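**Knee sleeves or wraps for squats, first meet in November**

Hello all. I train at the Jultville club and I will lift at my first meet in November. I have Grerkine sleeves, which are now 2 years old and quite stretched. Should I buy new ones or learn to use wraps? I eat well and sleep well, so only the gear is the question. 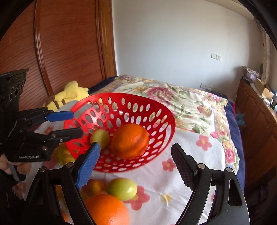 Quentin Collet thinks you should stay with sleeves. For a first meet you have enough to remember: commands, attempts, warm-up timing. Wraps need a helper who knows how tight you like them. Buy the same model, one size smaller, and wear them at least 4 weeks before.

**deng_fan**
I don't agree with one size smaller. I did this with my Deng pair and needed 9 minutes to pull them up. My calves were purple. Measure your knee again and follow the chart.

**Gomeo_lifter**
Please check first which division you entered! In our federation wraps put you in a different one, and you cannot change it on the day.

**original poster**
Thank you, I did not know this. I looked at my entry form and it says "raw, sleeves only". So the wraps are finished for me. But the size is still not clear. My knee is exactly between medium and large.

**Quentin Collet**
Then medium. Large will slide down by your third attempt.

**deng_fan**
Or large, and keep your old ones for warming up. Tight sleeves don't make a deep squat, and a judge will not give you a white light for suffering.

**Gomeo_lifter**
Is there a shop near Jultville where you can try both? Mine let me do 3 squats with an empty bar before I paid. Bring a towel, they are hard to take off.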